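Can I soak steel cut oats overnight and skip the cooking?

Olga Tejada
January 12, 2018

I bought a 5 pound bag of steel cut oats by mistake. I normally use rolled oats, which I soak in milk overnight and eat cold. I tried that with these and they were still very chewy in the morning. Do they just need longer, or do they have to be cooked? I leave for work early and don't want to stand at the stove.
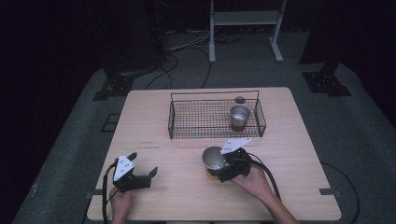

Metal cup in the wire basket

Adjoa Amoah

Rolled oats are steamed and flattened at the mill, so they soften in cold milk. Steel cut oats are only chopped. You can soak them for a full day and they will still have a bite. Some people like it that way.

What I do is boil the water at night, stir in the oats, let it bubble for one minute, put the lid on and turn off the heat. Once it has cooled I move it to the fridge. In the morning it is thick and soft and only needs warming with a splash of milk. I use 100 grams of oats to four times that weight of water, which makes two bowls. Salt goes in at the end.
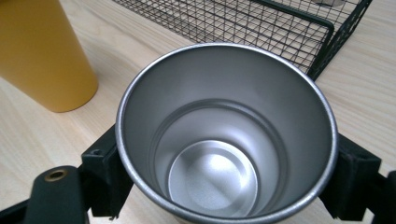

Looking down into the steel cup

Covadonga Aguirre

slow cooker. grease it first or you will be scrubbing

Lucía Goicoechea

Adjoa's way works, I have done it for years. If you want them cold, use a little less water and stir in yogurt in the morning. You can also use up the bag in soup in place of barley. Toast them in a dry pan first if you have time. They keep well in a closed jar, so there is no rush to finish them.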